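Attaching and Removing Hooks on a Freestanding Tabletop Pegboard

Issued by the Furden Workspace Office. Applies to all shared tables fitted with perforated panels.

Perforated panels are provided so that small items can be hung within reach and the table surface kept clear. Hooks are supplied by the office in bags of 20. Staff are asked to follow the procedure below when fitting, moving or removing them.

Before you begin

Confirm that the panel stands upright and that its feet rest fully on the table. A panel that rocks must be reported and may not be loaded. Clear a working area in front of the panel and lay out only the hooks you intend to use.

Fitting a hook

1. Decide where the hook is to go. Leave at least 7 holes between neighboring hooks if bulky items will be hung.
2. Hold the hook upright, with its open side facing you.
3. Insert the upper prong first, tilting the hook slightly upward.
4. Lower the hook until its back lies against the panel.
5. Pull down gently. If the hook moves, remove it and begin again at step 3. 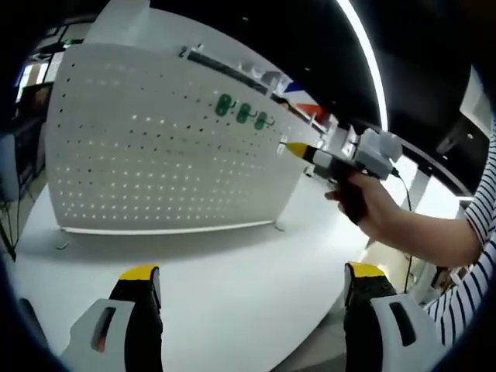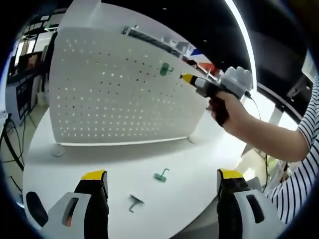
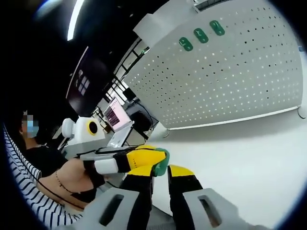
Pegboard hook work. The first picture shows three green hooks on the board; the second shows one on the board and two on the tabletop.

Removing a hook

Take down whatever is hanging from the hook. Steady the panel with one hand, lift the front of the hook until the lower edge comes free, and draw it out. Do not twist. Twisting enlarges the hole, and an enlarged hole will no longer hold a hook securely.

Load and care

No single hook may carry more than 1,000 grams. Heavier items should be placed low on the panel, close to a foot. Panels are wiped monthly with a dry cloth, except in December, when the office carries out a full inspection. Cracked hooks are to be discarded and may not be glued.

Unused hooks should be returned to their bag before the table is released to the next user.

Related guides
Labeling Drawers in the Corka Cabinet
Care of White Tabletops
Mabula Shelf Rails: Adjusting the Height
Storage Requests, Stustonska Building

957 views | 7 shares

Contact the Workspace Office | © Furden | Back to top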